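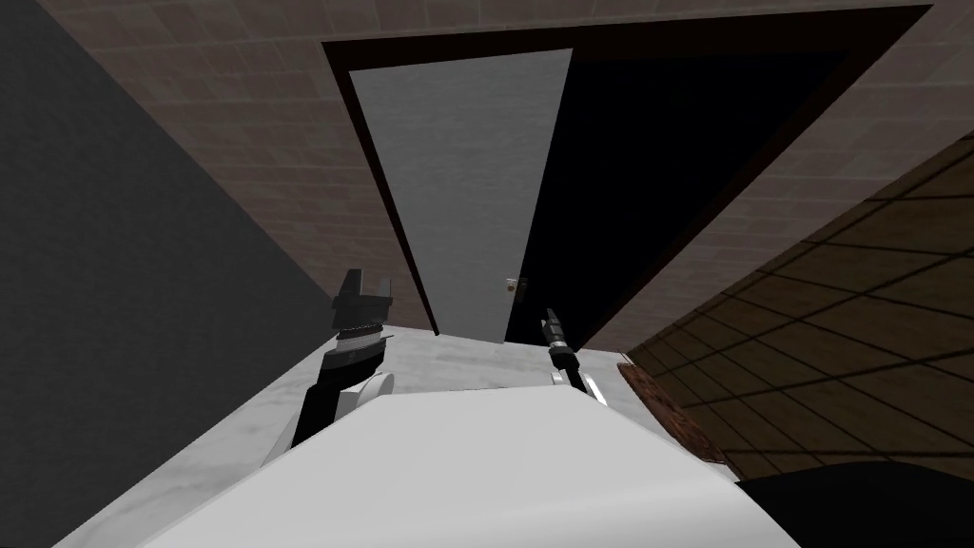
WARASVILLE, August

Teaching the simulated robot to deal with a door, by remote control

You will need a headset, two hand controllers, the Tirnotari scene pack and more patience than you think a door deserves. Doors are the second lesson in the Drendico course. The first lesson was a cup, and people got cocky.

Before you start

Load the tiled room and choose "head view." Yes, it looks steeply down past the robot's own white body. You'll be tempted to switch to the side camera, where everything is easier. Don't. The policy you're training gets the head view, so you get it too.

Set the recorder to 8 seconds of lead-in. Hold still during the lead-in. If you scratch your nose, the robot learns to scratch its nose.

Recording a demo

1. Squeeze both grips to take hold of the arms. If an arm leaps sideways, your hands were nowhere near its hands. Let go, line up, try again.

2. Pick one gripper for the knob and stick with it for the whole set. Half left and half right gives you a robot that dithers between the two like a guest at a buffet.

3. Come at the knob slowly and open the fingers early. The knob is small, and depth is hard to judge from up here.
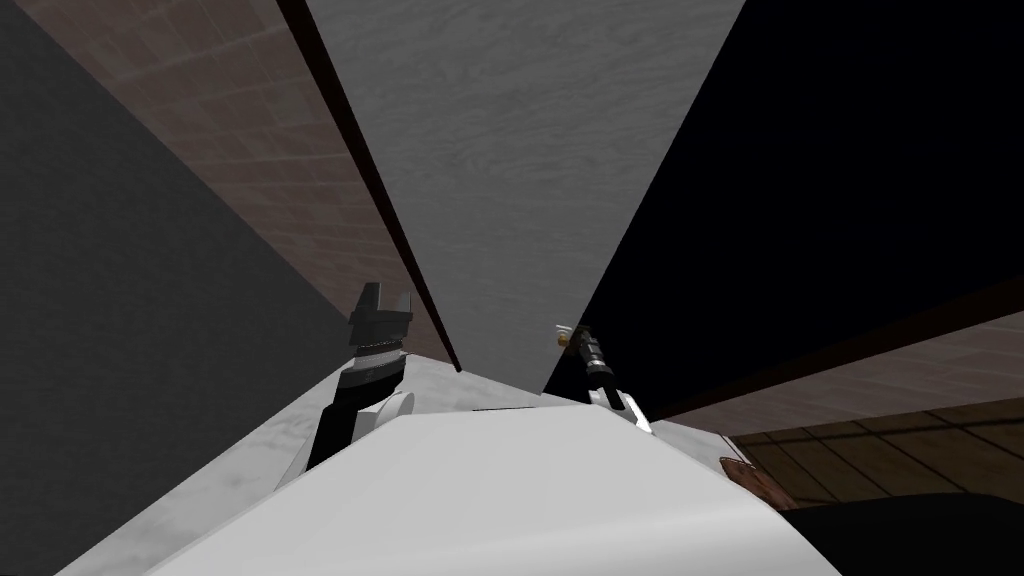 4. Once the door is moving, keep the spare arm clear of the panel. The simulator takes collisions personally and will end the episode, usually on your best run.

5. Release, back off, wait 2 seconds, press stop.

What to keep

Throw out anything where you paused to think. Keep the slightly ugly ones where you missed and recovered, as the robot will be missing plenty and could use the advice. After every 5 demos, replay one at full speed. It will look worse than it felt.

We trained ours on 400 demos. Fewer may do if your door always starts at the same angle. Change the start angle in the scene menu under Sun, which is also where the lighting lives, for reasons lost to version one.

Next lesson: drawers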